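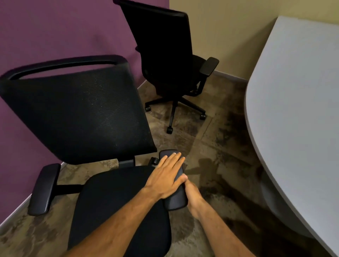

*Armrest check on a mesh-back office chair.*

## Chair Inspection and Repair Technician - Farquharson site

Brollasel refurbishes used office seating for resale. We are hiring one bench technician for the Farquharson workshop, starting in June. The position is full time, day shift, 7:30 a.m. start.

The workshop handles 265 chairs in a normal week. Most are mesh-back task chairs and upholstered side chairs returned from office leases. Each technician works a chair from intake to final tag.

### Duties

- Vacuum and brush mesh backrests. Dust and lint left in the weave is the most common cause of rejection at final check.
- Test armrests by hand for side play, worn pads and loose fixings. Tighten or replace.
- Inspect the bracket between backrest and seat for cracks and missing bolts.
- Operate every knob and lever through its full range. Record any that slip or bind.
- Clean or replace seat cushions. Recovering is done by the upholstery bench, not by this position.
- Swap gas lifts, casters and bases.
- Enter part numbers and condition grade in Kokine, our stock system. Training is provided.

### Requirements

- One year of hands-on repair work: furniture, bicycles, appliances or similar.
- Able to lift 68 pounds and stand for most of a shift.
- Comfortable with hex keys, a torque driver and a rubber mallet.
- Able to read an exploded parts drawing.

Experience with the Gromomance tilt mechanism is useful - we stock parts for it and see it often - but is not required.

### Terms

Eighty paid hours per two-week period. Overtime is optional and paid at time and a half. Safety shoes and gloves are supplied. A $2,000 bonus is paid after the first full year.

### To apply

Send a one-page work history to the Farquharson office, by mail or at the front counter, marked "Chair Technician." Applicants selected for the next step will be asked to complete a paid bench test: two chairs, one shift, all tools provided. Bring closed-toe shoes.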